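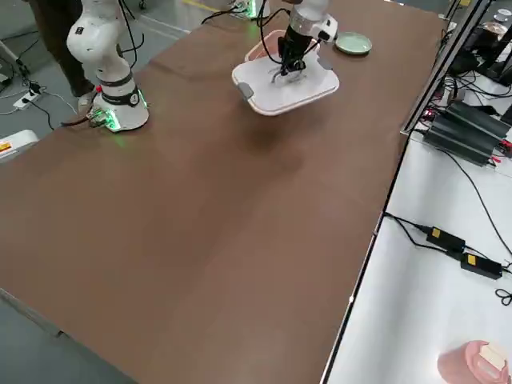 Electrical housekeeping at benches is checked on a walk-round twice a term, with the worktop, the floor beside it and the side table treated as one area. The usual fault is a supply chain nobody planned: a wall outlet feeds a strip, the strip feeds adapters, and the adapters end up wherever there was space. At the brown table the white power strip lies on the gray floor with black and white cables running across it, and two black adapters lie on the white side table with their cords snaking between them. Items 1 to 5 below apply to that arrangement. The remaining items cover the worktop and the way through.

Area: Merketti wing, bench 39
Inspector: Ursina Kofler
Accompanied by: Hendrik Mnguni
Period: September
Marking: OK / ACTION / NOT CHECKED

1. Power strip off the walking line
ACTION
Move the strip to the underside of the table or to the wall bracket. Bracket to be ordered through Balthasar Hofstetter.

2. Cables not resting on the strip
ACTION
Reroute so that every outlet can be seen and reached. Cables that pass the strip without plugging into it go in the floor channel.

3. Strip not plugged into another strip
OK
Traced to the wall outlet. Drerkix label on the plug, test date valid.

4. Adapters fixed and ventilated
ACTION
Both adapters carry a small yellow label. Fix each one with a strap, label side up. Do not stack them, and do not cover them with paper or cloth.

5. Finned metal unit clear on all sides
ACTION
Keep a gap of at least 5 cm between the fins and any cord. The red and black wires need strain relief at the terminals. Terminal torque NOT CHECKED – the unit was energized and there was no reason to interrupt work for it.

6. Cords long enough without tension
OK
Slack is on the generous side. Excess to be coiled loosely and tied, maximum coil 2 turns.

7. Table edge cables
ACTION
Cables crossing the edge of the tabletop need an edge clip. Clips are in the Jenano drawer, second from the top. Repeat finding from the last round.

8. Worktop surface
OK
Covering flat, no lifted corners, no cuts. Clean with a damp cloth only. The spray cleaner used in the kitchen is not to be used near electrical items.

9. Trays, plates and containers
OK, with comment
Permitted on the worktop when dry and empty of liquid. Nothing with liquid on the side table at any time. Tamara Dovhaniuk asked whether a closed bottle is acceptable there. It is not.

10. Warning labels legible
OK
Orange and yellow label on the white device beside the table reads clearly from standing height. Leave it uncovered.

11. Passage behind the table
ACTION
Width measured at the narrowest point and found acceptable, but only with the floor cables pushed back by foot. Recheck after items 1 and 2 are closed.

12. Footwear
OK
Closed shoes worn by everyone in the area during the visit.

13. Extinguisher, CO2
OK
On its hook by the door, seal intact, gauge in the green.

Comments
Items 1, 2 and 7 should be done together, with the strip switched off at the wall. Allow almost 2 hours. Eldana Wolde has the key to the Inthanon store, where the floor channel is kept in 8 ft lengths. One length is enough.

Item 4 may be closed by the bench user without a second signature. Items 1, 2, 5, 7 and 11 stay open until the inspector has seen them.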